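Connectors and Harness Entry on Control Boards
Speaker notes, Ritura service seminar, session two
Last updated: 10 April 2019

Opening. Session one covered enclosures. This session covers what goes inside them: the board, its connectors, and the wires that reach it. Assume the audience can crimp and has read a wiring diagram. Skip the history.

Point one: board orientation. A board set on the bench should sit the same way as its drawing. Technicians who rotate the board and leave the drawing alone make left-right errors on paired headers. At the Usuga depot we logged 1,439 service tickets up to the end of June, and 45 of them were a plug on the wrong header. Most of those boards had two headers of the same size within reach of one another.

Point two: labels. Read the printed name before touching the plug. If the label is under a wire, move the wire. Do not go by housing color. White housings are used for power, signal and communication alike, and black is no more reliable.

Point three: tall parts. Electrolytic capacitors and upright ceramic resistors limit the approach angle. Come in from the open side of the connector. Side load on a capacitor goes into its leads.

Pause on the next four.

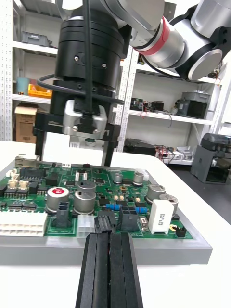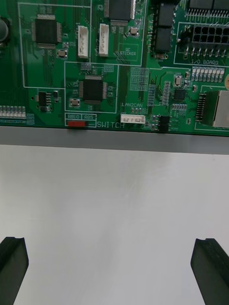

Next pair: white enclosure, board on top, loose wires at left.
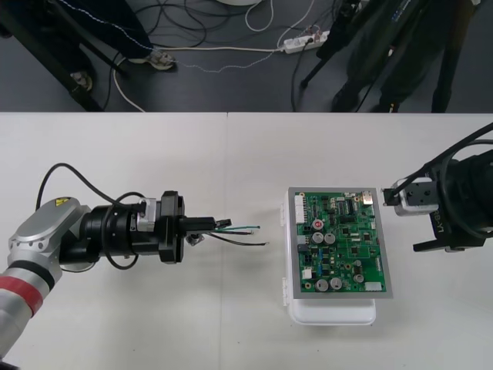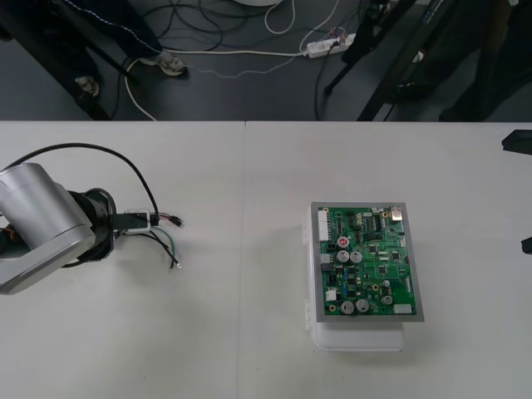 Point four: wire preparation. Sort the loose ends before the harness goes near the board. Terminated wires go in one group, bare ends in another. Bare ends are capped or taped while any supply is connected. Check every crimp with a light pull, held at the terminal and not at the housing.

Point five: insertion order. The Jorko procedure gives this order and we have kept it:
Ground first.
Supply second, with the source off.
Signal and communication plugs last.
Removal is the reverse.

Press straight down on the housing until it seats. Never push on the wires. If a plug stops partway, take it out and look at the contacts under magnification.

Point six: slack. Leave 40 mm between the last tie and the connector. Shorter than that and the plug carries the load when the lid is opened. On hinged lids, route across the hinge side and check the loop with the lid both open and closed.

Point seven: cycle limits. Tindwood test harnesses are retired at 200 insertions. Mark the count on the sleeve tag. A worn socket on a test harness produces faults that get written up against the board.

Questions expected: contact cleaner (only the approved one, never on a powered board) and whether ties may be reused (no). If there is time, go back to point two and ask for a label that someone has misread in the field. Handout is one page, insertion order on the front, slack table on the back. Collect the sample harnesses before the break.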